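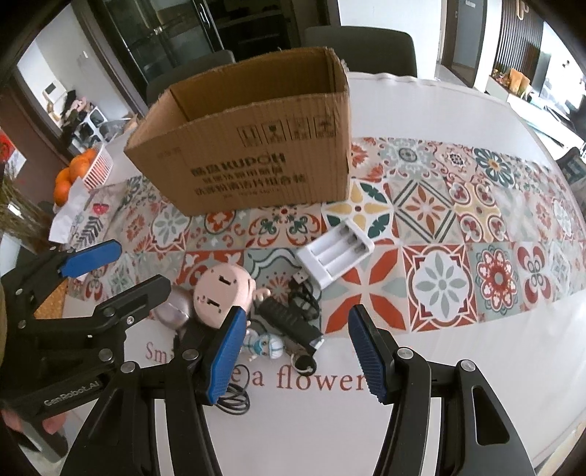
Kieran McGrath holds that a box with no label is only a drawer you can't close, and that small stuff should be sorted by type before it goes anywhere. I disagree. Sorting is where most clearing up dies.

A charger, a cable, a flashlight and a plush toy have one thing in common: they were left on the table. Put them in one cardboard box. When you need the cable, you look in the box. It takes under a minute.

I tried it Kieran's way in November, with 28 little bags and a marker. By Thursday the bags were on the table too.

Fruit is different. Oranges get a basket of their own, out where people will eat them. The rest can share.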